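Our robotics club, one box at a time

I joined the student project in May, and I still feel like a beginner. We want to teach a robot to close a carton with tape. Kartini Tjoa, who leads our group, told me that before any code I must learn how hands do this job. I thought it would be easy — it was not.
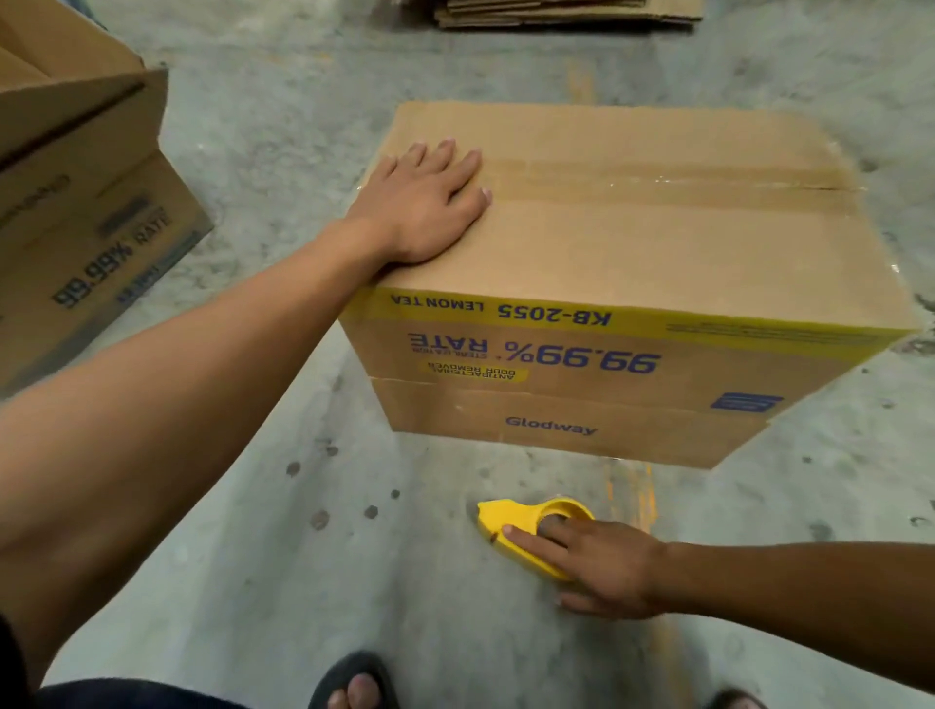
One closed box, with the tape dispenser next to it.

Our list has 18 small steps for one box, and I wrote 2 of them in the wrong order. Bogdan Matei wants 500 recordings before we start training. I hope he will accept 175 for the first test, but he is a stubborn person.

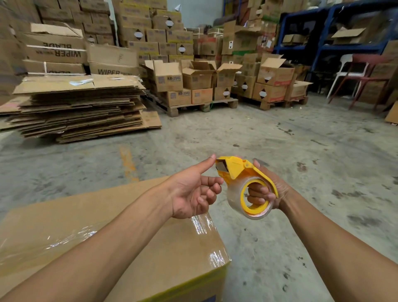 The step I find most difficult to write is the cut. For me it is one movement of the wrist, and for the robot it must be an angle, a force and a speed. Kartini says I should divide it again. This evening I will try, and then I must also clean up my notes, where half of the words are still in Romanian.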